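7.4 Fault 213: Load Linked or Snagged

Applies to: Fikar two-finger gripper with wrist camera, Rustgate controller, software 11 and later. For software 10 and earlier, see Appendix D.

Fault 213 is raised when the arm starts a lift and the force at the wrist keeps rising after the item should be clear of its support. The usual cause is an item joined to something else by a strap, cord, hose or bag handle. The arm stops, the fingers hold their last position, and the stack light changes to steady red. The brakes are applied 4000 ms after the stop unless an operator takes manual control first.

Fault 213 is not an emergency stop. Drive power stays on until the brakes are applied, and gripper power stays on until it is switched off at the controller.

WARNING: A strap under tension can whip when the fingers open. Keep face and hands out of the line of the strap. Wear eye protection for every step in 7.4.2.

WARNING: Do not press RESET to see whether the fault clears. On RESET the controller resumes the lift at the programmed speed.

CAUTION: Do not cut a strap that is under load.

7.4.1 Checking the camera view

Before anyone enters the cell, open the wrist camera view on the pendant (Menu > Tools > Camera > Live). The view is available in every fault state except 219 and 220. Leave the overlay off. The overlay draws the expected outline of the item and can hide a thin strap lying along it.

1. Find the two fingers. On a standard mount they enter from the left side of the view.

2. Find the item between the fingers and follow its outline all the way around. Look for anything that leaves the outline.

3. If a strap or cord leaves the item, follow it to its other end. If the other end is out of view, treat the strap as fixed.

4. Look for straight lines in the background that stop and do not continue. Edges and painted stripes are good references. A dark strap on a dark surface is often easier to find this way than by its color.

5. Save the view with the SNAP key. The file is stored with the fault record and is overwritten after 19 further faults.
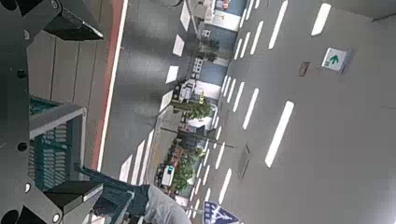

Figure 7-6. Wrist camera view. A dark teal strap runs from the grid object between the fingers to a rounded gray object at the bottom edge.

In Figure 7-6 the second object is only partly in view. Its size and weight cannot be judged from the camera, so step 3 applies and the strap is treated as fixed. The red curb stripe disappears behind the strap, which is the kind of interruption to look for in step 4.

Note: The camera has one lens and gives no direct reading of depth. A slack strap and a tight strap can look the same when the camera is in line with them. Do not decide from the view alone that a strap is slack. Use the force reading in 7.4.2, step 3.

7.4.2 Releasing the load

Two people are required. One holds the pendant and the enabling switch. The other watches the load from outside the cell and calls the stop.

1. Set the mode key to MANUAL and remove the key. The person on the pendant keeps it.

2. Confirm that the speed limit on the pendant reads LOW. If it does not, stop here and call service.

3. Open the Force page. Write down the value shown for Z before moving anything.

4. Hold the enabling switch and jog the arm down in single increments. Wait for the Z value to settle after each one.

5. Stop jogging when the Z value has dropped to the unloaded value printed on the gripper data plate plus the weight of the item. If the item touches its support first, stop there. Do not press the item into the support.

6. If the Z value rises while jogging down, the strap is routed over or around part of the arm. Stop. Do not reverse the motion. Go to 7.4.3.

7. Select Gripper > Open > Slow. The fingers open as long as the key is held. Release the key as soon as the item is free.

8. Jog the arm straight back along the approach line until both fingers are clear of the item and the strap.

9. Apply the brakes with the BRAKE key and check that the lamp beside it is lit.

10. Open the cell gate. Remove or separate the linked items by hand.

11. Inspect the finger pads, the bevel at each fingertip and the camera window. Strap fibers in the finger joint must be removed with tweezers, with gripper power off.

7.4.3 When the load cannot be lowered

Use this procedure only if step 6 above sent you here or if the area below the load is blocked.

1. Apply the brakes from the pendant.

2. Support both linked items from below with a stand or table rated for the combined weight. If the second item cannot be seen in full, look at it from outside the cell before choosing the stand.

3. Switch off gripper power at the controller. The fingers are self-locking and stay closed.

4. Turn the manual release screw on the back of the gripper counterclockwise in quarter turns. Keep to the side of the arm away from the strap.

5. When the item rests fully on its support, unhook the strap at the end farthest from the gripper.

CAUTION: Do not use a power driver on the release screw. The thread strips and the gripper must be returned to the Gonolton depot.

7.4.4 Clearing the fault and restarting

1. Close the gate and return the mode key to AUTO.

2. Press RESET once. The display shows 213 CLEARED.

3. Run the empty-gripper check (Menu > Service > Wrist > Zero). If the zero has shifted outside the green band, the wrist sensor has been overloaded. Do not restart.

4. Run one cycle at LOW speed with a single, unlinked item.

5. Return to production speed.

If fault 213 comes back on the same item type, do not raise the lift force limit. Turn on Strap Pause in the item recipe. The arm then stops a short distance above the support and waits for operator approval before it continues.

7.4.5 Reporting

Send the fault record and the saved view to Mthembu service if the wrist sensor fails the zero check, if the fingers open without a command, or if the arm moves after the brake lamp is lit. Leave the cell locked out until service replies.

Section owner: Naledi Cele. Procedure checked on the cell by Siyabonga Mokoena, August. Changes from previous issue: step 6 added to 7.4.2, caution on power drivers added to 7.4.3.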